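Open day at the Hegyi workshop, Kostdale

The Hegyi workshop opens its doors once a year, in July, and I finally made the trip. They build and repair display cases and shelving for small museums. I took the early train and was at the gate by 8 with a paper map and no breakfast, which was a mistake, as the cafe in Kostdale opens later than the sign says.

Our guide was Ottó Dudás, who has been with the firm since it was in the old dairy. He began in the glass room, where the panes are cut and the edges ground. It is loud in there and you need to stand near the front to hear anything. After that came the parts area, where the fittings for each case are sorted before assembly.
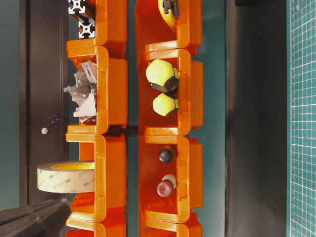 Orange storage bins at Hegyi, with short pieces of aluminum profile in one of them.

Ottó spent a long time on hinges. A museum case gets opened a few times a year, so the hinge has to hold its position for months and then move without a jerk. Hegyi used to buy theirs from Avik but now makes two types in house. He passed both around. The heavier one is for doors that lift upward — I would not want to catch a finger in it.

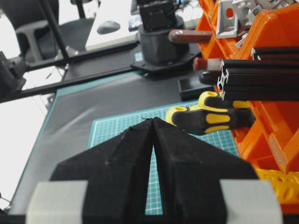
The last stop was the packing hall, with a finished case waiting to go to the Traltora museum. It will hold old seed packets, so the lighting inside is kept very low. Somebody asked about price and got a polite non-answer.

Entry was free. The tour took two hours, with a break for coffee, and there are stairs to the packing hall. Parking is behind the building, five minutes on foot from the station.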